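Why Do Rocks Have Stripes?

Ever picked up a stone with a line running right through it? Lots of people call those wishing stones. Geologists (rock scientists) call the lines veins. Same word as the ones in your arm. No blood though.

First, where does marble come from?

Start with a warm, shallow sea, millions of years ago. Tiny shells sink. Pile up. Get squashed. After a very long time you have limestone. Plain old limestone, usually gray or cream.

Now bury it deep. It's hot down there and the weight on top is huge. The limestone doesn't melt. It sort of re-grows, crystal by crystal, until all the little grains are locked together like puzzle pieces. New rock! It's called marble. A rock that got changed this way is a metamorphic rock – say it met-a-MOR-fik.

So why the stripes?

Pure marble is white. But sea mud is never all that pure. Some clay got in, some sand, maybe a bit of iron. When the rock is squeezed, those bits get smeared out into streaks and swirls.
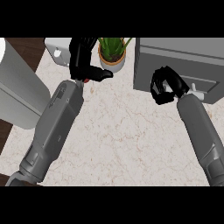

Iron is the big one for color. A little iron can turn a streak yellow, pink, or rusty brown. Gray and black usually means carbon, from things that lived in teh sea. Green is often a mineral called serpentine.

There is another way to get a stripe. Rocks crack. Hot water creeps into the crack with minerals mixed in it, and the minerals get left behind and fill up the gap. Like glue in a broken plate. Kojo Odoi used to cut stone at the Plotberg quarry, and he says no two slabs he sawed ever matched. He sawed 1,244 of them. He kept a notebook.

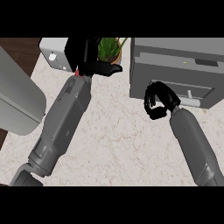
White marble with thin veins. Look for the pinkish-brown ones and the gray ones.

Try it: the fizz test

Marble and limestone are both made of calcite. Calcite fizzes in acid, and vinegar is a weak acid. You need a grown-up, a small stone, a dropper and some white vinegar. Scratch the stone with a nail first so theres a bit of powder. One drop on the scratch. Watch close. Tiny bubbles? Probably calcite. Nothing? Could be quartz or granite, try another one.

NOT on the kitchen counter. Vinegar leaves dull marks on marble and they don't wipe off.

Words to know

Vein – a thin line of different mineral in a rock
Calcite – the mineral marble is mostly made of
Quarry – a place where stone is dug or cut out of the ground

Written by Amerley Baidoo. Last updated August 14, 2018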